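Bench tips from a packing room that went half automatic

I've packed snack boxes at Grololia for long enough to remember when all of it was done by hand, with tape on every finger. Then in May the Gurnelora line went in at our Kakholm site, and now the machine does the plain boxes while we do the odd ones, the refills and the teaching. My wrists love it! My feet less so, as you stand in one place a lot more than you used to. A few things I've picked up, most of which work just as well on a kitchen counter or a garage bench.

Get a mat. A thick one. I held out for two months and I was being stubborn.

Wipe the bench at the start of the shift as well as the end. Chocolate dust gets everywhere (you'd be amazed), and a damp cloth followed by a dry one beats any spray I've tried.

Keep the rejects. Our line kicks out over 65 wrappers on a bad morning, and we used to toss them straight in the bin. Now they go in a box by the door and I look through them at lunch. Crumpled ends one week, bad seals the next, and you can tell the mechanic something more useful than "it's acting up again."

Write the settings on a card. The Shi labeler has 8 of them and the screen forgets every one if the power blips, so ours are in marker on the side of the cabinet.

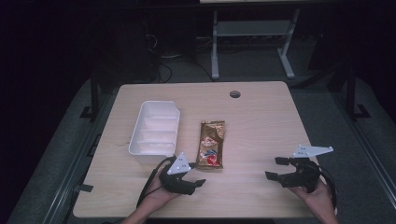

Teaching work is the part of the job that's changed most for me, and it needs its own bench habits. You hold a gripper in each hand and do the pick yourself, so whatever mess you leave on the table ends up in the lesson. Put out the one tray and the one wrapper, lay the wrapper flat with some bare wood around it, and leave the rest on the shelf. Let the cables trail down off the table toward you, so you aren't reaching over them. And roll your sleeves up before you pick anything up, it's a pain to do after!

Take breaks from it, too. I do a batch of 96 and then go pack something by hand for a while, usually the gift boxes with the ribbon, which the machine can't manage yet and which I'd fight to keep anyway.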